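Does a tidy desk really help you think?

I gave up my desk clutter in November, after the fifth article telling me that a clear surface means a clear head. I was doubtful then and I'm more doubtful now.

The claim usually comes with a study attached. I followed one of these back as far as I could and found 122 students, one afternoon and a word puzzle. That may tell you something about word puzzles. I can't see what it says about a grown woman trying to finish her tax return.

Still, I did it. Pens in a drawer, post in a box, mugs back to the kitchen. For five weeks I kept it up, and I wrote down how much I got done each day – almost 700 words on a good one, much the same as before. What changed was the time I spent looking for the stapler.
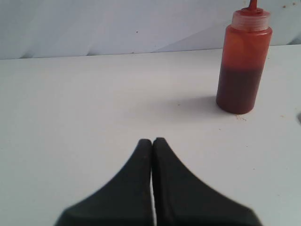 Nuwan Akanda wrote in to say that I'd missed the point, that a bare desk is for starting work and has no bearing on how much you finish, and that five weeks is too short to judge it anyway.

Perhaps. But if five weeks is too short for me, one afternoon was too short for the students, and I notice the people selling desk trays never mention that. Starting was never my trouble either. I start plenty of things.

The post box is full again, by the way. I've left the pens in the drawer because I quite like them there.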